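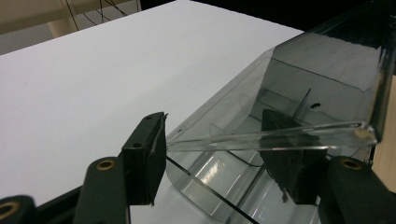 Alles so schön durchsichtig
Eine Schublade voller Krimskrams, ein weißer Tisch und sehr viel Acryl: mein Winter mit den klaren Kästen

Ich bin eine Hineinwerferin. Wer zu mir in die Wohnung kommt, sieht erst mal Ordnung, und dann macht jemand auf der Suche nach einem Korkenzieher die falsche Schublade auf. Batterien, Haargummis, drei Sorten Klebeband, ein Schlüssel, zu dem es vermutlich seit Jahren kein Schloss mehr gibt. Meine Freundin Irina Stoica hat sich das im Herbst angesehen und nur gesagt: »Du brauchst Acryl.«

Irina schwört auf klare Kästen. Bei ihr steht das Zeug im Bad, im Flur, sogar im Kühlschrank, und ich gebe zu, dass ich immer ein bisschen gelästert habe. Durchsichtige Ordnung, das klang für mich nach Leuten, die ihre Nudeln nach Länge sortieren. Aber gut – ich habe mir einen Kasten besorgt, rauchgrau getönt, mit Fächern innen und geschwungenen Ablagen, die das Licht in langen weißen Streifen zurückwerfen. Auf meinem matten weißen Tisch macht der richtig was her!

Am ersten Abend habe ich übrigens noch gar nichts eingeräumt. Ich habe den Kasten nur gedreht und geguckt, wie sich die Wände übereinanderschieben. Man weiß irgendwann nicht mehr, was vorne ist und was Spiegelung, und wer wie ich leicht abzulenken ist, verbringt damit locker eine halbe Stunde.

Schmal, klar, dauernd weg

Ein Kapitel für sich sind die Stäbe. Lange, schmale, glasklare Leisten mit rechteckigem Querschnitt, an den Kanten blitzt es, und sobald man so ein Ding auf eine helle Fläche legt, ist es quasi verschwunden. Ich habe eine davon eine geschlagene Viertelstunde gesucht. Sie lag vor mir.

Sorin Anghel, der in seiner kleinen Werkstatt Linska Einsätze für Vitrinen und Schubladen zuschneidet, hat am Telefon sehr gelacht. Er klebt sich an klare Teile gern ein Stückchen Kreppband, bevor er sie aus der Hand legt. »Ich habe schon Leisten mit dem Verschnitt weggeworfen«, sagt er. »Das passiert dir genau einmal.« Bei ihm wohl zweimal, wie er später zugab.

Von Sorin stammt auch mein Putzprogramm. Kein Glasreiniger, kein Küchenpapier, nur lauwarmes Wasser mit einem Tropfen Spülmittel und ein weiches Mikrofasertuch. Staub spült man vorher ab, sonst reibt man ihn sich schön als Kratzer ins Material. Fingerabdrücke sieht man trotzdem, vor allem auf getönten Flächen und vor allem abends, wenn die Lampe schräg draufscheint.

Was hinein darf

Vier Wochen lang habe ich hin und her geräumt. Schminksachen: hübsch, aber der Puder ist nach drei Tagen überall. Nähgarn: wunderbar, die Farben leuchten richtig durch das Grau. Ladekabel: bitte nicht. Kabel bleiben Kabel, die hängen und schlingen sich, wie sie wollen, und hinter einer klaren Wand schaut man ihnen auch noch dabei zu. Die wohnen jetzt in einem Stoffbeutel.

Geblieben sind Garn, Stifte und die guten Knöpfe meiner Tante. Die Haargummis liegen wieder in der alten Schublade, der Schlüssel auch. Irina hat schon gefragt, wann der zweite Kasten kommt. Im Januar vielleicht – erst muss ich die Leiste wiederfinden, die ich gestern kurz auf die Fensterbank gelegt habe.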